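Ticket: Gripper stops above plate with contact fault, simulated cell only
Product: Zadirmont cell simulator
Customer: Rusu
Reported by: Smaranda Avram
Assigned to: Grigoris Vlachopoulos, Linent support
Opened: Saturday, January 26, 2019
Severity: 2, work blocked
Status: Closed, fix confirmed by customer

Smaranda Avram, 08:14
We run the plate handling job in the simulator before releasing it to the real cell. Since the last update the arm stops on the way down to the center plate. The fault reads CONTACT DURING APPROACH, finger right, and the cell goes to protective stop. It can be reset, but the next attempt ends the same way. Wrist camera output from the job is attached with the log.

The job had passed 1,716 cycles on the previous version with no contact fault. We changed nothing in the program or in the layout file between the last good run and the first bad one. The real cell is locked out until this is understood, because the safety limits are shared between the two.

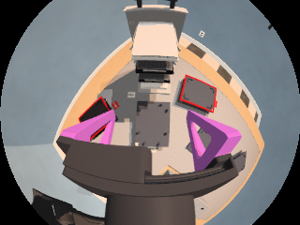 Steps to reproduce:
Load the layout and the job as supplied.
Home the arm and open the gripper.
Run the approach to the center plate at normal speed.
The stop comes before the fingers start to close.

Grigoris Vlachopoulos, 08:52
Thank you, the log is complete. Please send the following as well: the tool file for the gripper, the layout file, and the value of the approach clearance. Please also run the job once at reduced speed with the tool payload set to zero. That separates a geometry problem from a dynamics problem.

Do not raise the contact threshold to get past the fault. The threshold is copied to the real controller when the job is released.

Smaranda Avram, 09:40
Files attached. Approach clearance is 8 mm. At reduced speed with zero payload the stop occurs at the same height. I repeated it 5 times and the joint positions in the log match to the last digit.

Marius Munteanu on our side asked whether the plate is being spawned too high. I checked the plate origin against the layout and they agree.

Grigoris Vlachopoulos, 10:25
Identical joint positions at both speeds rule out payload and controller tuning. I have reproduced the fault here with your files. Findings so far:

1. The reported contact force goes from zero to above the limit in a single time step. A finger touching a surface would normally give a ramp over several steps.
2. The contact point in the log is inside the open part of the right finger, where the finger model has no material.
3. With the right finger removed from the contact list, the approach completes and the gripper closes on the plate.

Item 3 is a diagnostic step only. Please do not run the job that way.

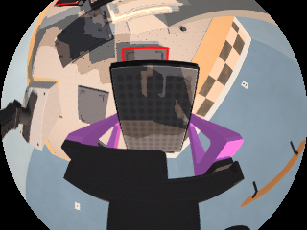

Item 2 points to the collision shape. The visual model of each finger is an open triangular frame. The collision shape is a separate file, and the simulator can either read it as supplied or generate one from the visual model. If it is generated with the default setting, the result is a closed solid with the opening filled in. Anything that sits in the opening is then treated as being inside the finger, and the solver pushes back with full force on the first step of overlap.

Could you confirm which of the two your tool file uses? The key is collision_source.

Smaranda Avram, 11:03
collision_source is set to "file". The path points to the finger mesh in our tool folder and the mesh is there. I opened it and the opening is modeled correctly.

Valentin Pop, Zadirmont simulation group, 13:17
Joining at Grigoris's request. The path in the tool file is relative. Up to the last version it was resolved from the tool folder. The update resolves it from the project folder. When the mesh is not found, the loader falls back to the generated shape and writes one line at debug level, so it does not show in a normal log.

To check: set the log level to debug, reload the cell, and search for "hull fallback". I expect two lines, one for each finger.

Smaranda Avram, 13:44
Confirmed. Two lines, left and right.

Valentin Pop, 14:05
Workaround until the patch: enter the full path to the mesh in both finger entries, then clear the shape cache before reloading. Without clearing the cache the generated shape is used again even with the correct path. After reloading, turn on the collision overlay and look at both fingers from the side. The opening must be visible in the overlay as well as in the normal view. 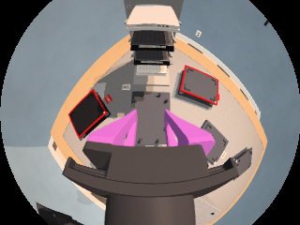 Wrist camera view, gray plate between the fingers, tray stack at the far side of the table

Smaranda Avram, 15:20
Full paths entered, cache cleared, overlay checked on both fingers. The approach runs through and the gripper closes on the plate. I then ran 15 complete cycles at normal speed with the original threshold. No contact fault, no warning.

Two requests before this is closed. First, a missing collision mesh should stop the load. The wrong shape happened to fail on the safe side this time, but with another tool it could let a job pass that collides in the real cell. Second, the path change is not in the release notes.

Valentin Pop, 16:02
Both accepted. A missing mesh will raise an error at load in the next patch, and the fallback will have to be enabled by hand. The release notes will be corrected on the download page. Internal reference is under Zistasora, component "tool loader".

Grigoris Vlachopoulos, 16:10
Resolution recorded as: relative collision mesh path resolved from wrong folder after update, silent fallback to closed shape. Other customers with relative paths in their tool files will be notified. Smaranda, the lockout on the real cell is your decision. We recommend one full run at reduced speed with an operator at the stop button before normal use.

Smaranda Avram, 16:31
Agreed. Marius Munteanu will do the reduced speed run and lift the lockout if it is clean. You can close the ticket.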